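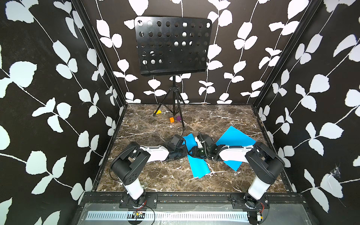
Music stands for outdoor gigs, what's everyone using?

jytte_b
Right, I've had it. Our community wind band did the Jiltmont markets on Thursday arvo and I lost my music twice, once into a pram. I've been getting by with the cheap folding wire thing I bought in high school and it's basically a kite. Thinking of a proper solid desk one but I have to carry it on the tram with a tenor sax on my back. What are you all lugging around? Budget is $80, could stretch a bit if somebody talks me into it.

Farkas_Sandor
Perforated desk, every time. The holes let a bit of wind through and they shave the weight down. Mine's a Troltari, 3 kilos with the bag, and I've dragged it to every carols night and car show for years. The lip is deep enough for a fat folder too.

ildi.dobos
Have to disagree with Sándor on the holes, sorry! I've owned both kinds and in a real southerly they both go over. The holes do nothing except swallow your pencil tip when you try to write in a breath mark. What matters is the base. Get the legs as wide as they'll go, put one leg pointing towards the audience, and hang something heavy off the middle. I use a drink bottle in a shopping bag.

Farkas_Sandor
You rest the part on a bit of card when you write on it, Ildi. Been doing it since before you could read bass clef.

ildi.dobos
Carrying card to fix a stand is my whole point haha

nayeli_r
Can I put in a word for the folding ones? I play flute so my parts are light, and I got an Ikiven for $47 that packs down to the size of an umbrella. Four clothes pegs (the wooden ones, the plastic ones ping off) and a sheet of clear perspex from the hardware shop over the top. I've done a whole November of outdoor stuff with that and only lost one page, and it was a tacet.

jytte_b
Ooh, the perspex is a good idea. Doesn't it glare though? We're always facing west for some reason.

nayeli_r
It does a bit, yeah. I tilt it forward a touch and wear a cap. Our conductor hates the cap.

TamasE
Everyone's going to groan, but tablet and a pedal. No pages, no pegs. I've got 1,794 charts on mine and it clamps to any stand.

ildi.dobos
Until it overheats in the second set and you're busking the bridge from memory. Ask me how I know.

TamasE
Shade cloth! Or white case! But fair, I do carry a paper set list on hot days.

Farkas_Sandor
Tablet on a folding wire stand makes me feel ill just thinking about it. If you go that way Jytte you'll want a solid one anyhow.

jytte_b
No tablet for me, I can barely work the band's group chat. I went into Rácz at lunch and they had a second-hand solid desk one for $29! Bit of paint gone on the ledge and the height clutch is stiff. Is a stiff clutch a dealbreaker?

Farkas_Sandor
Stiff is good. Slipping is bad. Put your heaviest folder on it, set it to standing height and lean on it a little. If it holds, grab it.

nayeli_r
Check the rubber feet too, mine went missing one by one and then it skated all over the rotunda. You can buy new ones but take a leg in with you so you get the right size.

jytte_b
Still had all three feet, leaned on it, didn't budge. Bought it. Going to try it with pegs AND the bag of water this weekend and I'll report back on how it goes on the tram.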